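積み木と箱のある部屋

トップ > ギャラリー > 道具と片付け

Andatmontの二階にある作業部屋の記録です。部屋に置いてある積み木と、それを入れる箱、棚、札、敷き布などをまとめました。建物全体の案内は別のページにあるので、ここでは物と片付けのことだけを書きます。

この部屋で使っている細長いブロックは、Leseckという名前の組です。以前はRostamiの丸い積み木も一緒に置いていましたが、今は下の部屋に移しています。LeseckとRostamiは太さが合わないため、同じ箱に入れておくと底に隙間ができ、上に重ねたものが斜めになります。分けてからは箱の数が増えましたが、探す時間は短くなりました。

掲載の順番は、部屋の入口から奥へ進む順です。途中で置き場所を変えた物もあり、現在の配置と合わないところがあります。気がついたものは本文に書き足しました。

入口の棚

入って左にある棚です。幅が狭く、奥行きは深めです。上の段は書類と札の予備、中の段は空箱、下の段は敷き布と雑巾に使っています。下の段は靴のほこりが入りやすいので、布は必ず袋に入れます。

棚板の高さは二度変えました。最初は全部の段を同じ間隔にしていましたが、深い箱が中の段に入らず、床に置いたままになっていました。中の段を広げ、上の段を書類の厚みに合わせて狭くしています。余った棚板は壁との隙間に立ててあります。

札

箱につける札です。厚紙を切って穴をあけ、ひもを通したもので、表に色の名前、裏に最後に点検した月を書きます。12月に全部書き直したため、今かかっている札は字が揃っています。

油性のペンで書くと裏に写るので、裏を使う札は鉛筆にしました。鉛筆は手で触っているうちに薄くなります。読めなくなった札は捨てずに上の段の封筒に入れ、次に書くときの型にします。

箱のこと

箱は大きさの違うものが混ざっています。買った時期が違うためで、蓋のあるものとないものもあります。蓋のある箱は長くしまっておく色、蓋のない箱は毎日出す色に使います。

箱には外側に番号をつけてあります。1から16までで、9は欠番です。9の箱は角が曲がって積めなくなったので、窓際で敷き布の重し入れにしました。番号を詰めようかという話もありましたが、古い記録と合わなくなるのでそのままにしています。

古い記録を見るときは、3と4の中身が途中で入れ替わっていることに注意してください。棚の左から順に番号を読む人と、右から読む人がいたようです。今は棚の縁にも同じ番号を貼っています。

Farnenの箱

Farnenから届いた箱は、ほかの箱より底が平らで、細長いものを並べるのに向いています。届いたときは底に保護の紙が貼ってあり、はがした後にのりが残りました。ぬるま湯で湿らせた布をしばらく置き、やわらかくなったところを拭き取りました。角に残った分は綿棒です。

側面が立っているので、横からは中が見えません。中身を確かめるには上からのぞくか、札を読みます。棚の高い段に置くと札しか見えなくなるため、Farnenの箱は腰より低い位置に置くことにしました。

Leseckの細長いブロック

細長い形が中心で、長いものと短いものがあります。色ごとに長さが決まっているわけではなく、同じ色の中に両方あります。最初の一年は色だけで分けていました。

色だけで分けると、短いものが長いものの下に入り込みます。上から見ると揃っているのに、持ち上げると下から別の長さが出てきます。現在は、まず色で分け、箱の中で長いものを奥、短いものを手前に置いています。この順番にしてから、数の確認は上から見るだけで済むようになりました。

端の傷

傷は面よりも端に出ます。箱に戻すときに側面に当たるためです。上から落とす入れ方をやめて、片方の端を先に底につけ、ゆっくり寝かせるようにすると、傷の増え方が目に見えて減りました。

傷のあるものも使います。欠けて角が鋭くなったものだけを別にし、紙に包んで「点検」の袋に入れます。袋がいっぱいになる前に中を見て、使えるものと処分するものに分けます。袋の口は輪ゴムで留めていましたが、古くなると切れて張りつくので、ひもに替えました。

敷き布

作業台に敷く布です。無地の生成りを使っています。柄のある布は、上に置いたものの輪郭が見分けにくく、小さいものを見落とします。濃い色の布も試しましたが、濃い緑のブロックが見えにくいのでやめました。

洗うと端がほつれるため、二つ折りにして縫ってあります。縫い目の段差にブロックの端がかかると傾くので、縫い目のない中央だけを使います。布の長さは1000ミリで、作業台より少し短く、両端に台の木地が出ます。その部分に札や鉛筆を置いています。

はかりと定規

長さを確かめるときは定規を当てるより、基準にしている一本と並べるほうが早く済みます。基準のものは別の袋に入れ、ふだんは出しません。並べて端が揃えば長いほう、揃わなければ短いほうの箱です。

はかりは箱ごとの重さを見るのに使います。空箱の重さを札の隅に書いておけば、中身を出さなくても差がわかります。ただ、札を付け替えたときに空箱の重さを書き忘れることがあり、そのときは一度全部出して量り直します。2番の箱は先月それをしました。

片付けの手順

作業が終わったら、まず作業台の上だけを見ます。箱の中は後回しです。台に残っているものを色で寄せ、布の上に短い列を作り、長さを見てから箱に運びます。両手にまとめて持つと途中で混ざるので、運ぶのは一色ずつにします。

次に布をはずし、外で振ります。端の欠けた粉が出るので、部屋の中では振らないでください。最後に箱の中を見ます。斜めになっているもの、重なっているもの、ほかの色が混じっているものを直し、札を元の向きに戻します。

蓋のある箱は、蓋をする前に一度手で軽く揺らします。音が大きいときは、どこかが浮いています。 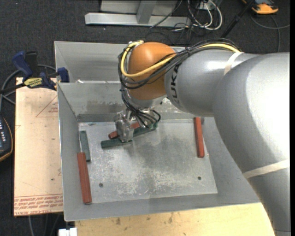 並べ直しは、箱の奥と手前のどちらから始めるかで手間が変わります。手前から始めると、奥に手を伸ばすたびに直した列に袖が触れます。奥の列を先に決め、左右の端、手前の順に進めるのがこの部屋のやり方です。灰色の金属の箱の中では、奥のほうの赤と、その手前の長い緑が斜めを向いています。左側では短めの緑がほぼ縦になっていて、手前の端が長い赤の端と隣り合っています。こういう並びのときは、左の赤と緑は後に回し、奥の斜めの赤から向きを決めます。次に手前の長い緑を同じ向きに合わせると、ほかの色を移す場所がはっきりします。

色を分ける前に向きを揃えるのは、二度手間に見えるかもしれません。斜めのままつかむと隣のものを押してしまい、下にあるものの見落としも増えます。向きだけ先に直しておけば、色の移動は端から順に取るだけです。急いでいる日は向きだけ直して終わりにし、札に「色まだ」と書いておきます。

赤と緑の置き分け

赤は入口側、緑は窓側の棚です。使う回数が多いのは赤なので、入口に近いほうに置きました。濃い緑は夕方になると影と見分けにくくなります。窓側に置いているのはそのためですが、冬は午後4時を過ぎると窓側でも暗く、天井の明かりをつけてから数えます。

箱の隅に短い緑が残っていることがよくあります。底と側面の境に沿って入ると、上からは影のように見えます。片付けの最後に隅を指でなぞって確かめてください。

金属の箱の手入れ

金属の箱は乾いた布で拭くだけです。濡らした布を使ったときは、そのあと必ず乾いた布で拭き、蓋をせずに置いておきます。底に細かい粉がたまったら、箱を傾けて隅に集め、刷毛で取ります。

ブロックを戻すと金属の箱は音が響きます。薄い布を底に敷いた時期もありましたが、布がよれて並びが崩れるのでやめました。今は何も敷かず、静かに置くことで済ませています。

窓際

9の箱と、乾かしている雑巾と、予備のひもがあります。日が当たるので、色のついたものは長く置きません。以前、札の束を窓際に置いたままにして、いちばん上の一枚だけ色が抜けました。その札は今も点検用の袋についています。

窓の下の低い台は、箱を一時的に下ろすための場所です。物を置いたままにすると使えなくなるので、帰る前に片付けます。台の脚の一本が短く、厚紙を挟んであります。掃除のときに厚紙が抜けたら、同じ場所に戻してください。

これから直すところ

入口の棚の下の段に戸をつける予定です。布の袋を出し入れしやすいよう、引き戸にするか、布を一枚下げるだけにするかで迷っています。戸の幅を測ったところ、引き戸では片側が柱に当たることがわかりました。

Rostamiの積み木を戻すかどうかは、下の部屋の棚が決まってからになります。戻す場合は空いている番号の箱を使い、Leseckの箱とは段を分けます。札の色も変えるつもりで、見本を上の段の封筒に入れてあります。

関連ページ
下の部屋の棚
札の型紙と書き方
Andatmont 建物の案内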